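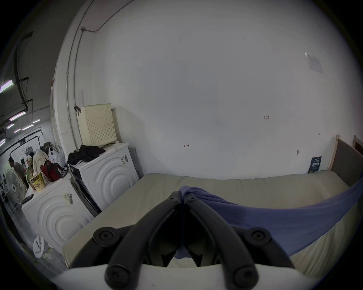
Folding clothes on a bed is a household practice in which clean garments are spread out, smoothed and folded on the mattress instead of on a table. It is common in small homes, where the bed is often the widest flat surface anyone has, and many people grow fond of it simply because it is kind to the back and leaves plenty of room for the piles.

A plain sheet is usually pulled straight first. A T-shirt is then laid out flat, drawn gently by the bottom corners of the hem until the larger creases relax, and the sleeves are turned in toward the middle before the body is folded up in 2 or more turns.

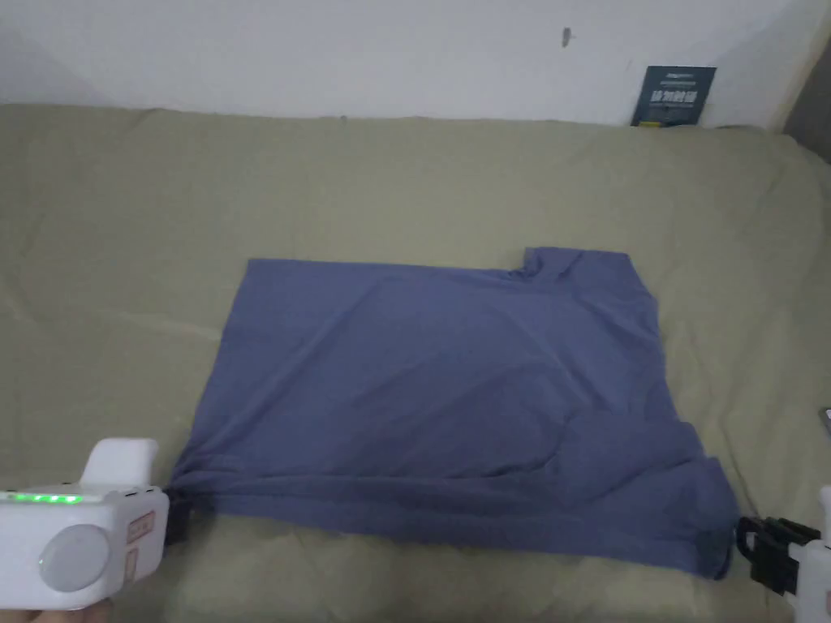
Does a shirt have to be perfectly smooth before it is folded?
Small ripples do little harm, though a sleeve doubled under the body will leave a crease that lasts until the next wash.

Longer or badly twisted pieces take more patience. They are commonly held at one end and stretched across the bed, and then shaken or patted along their length until the cloth lies flat enough to work with.

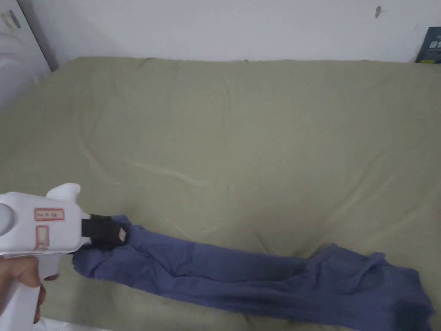

Urmila Malhotra holds that twisted clothes should be left lying open for a little while before anybody tries to fold them, and that hurrying only makes you do the job over again.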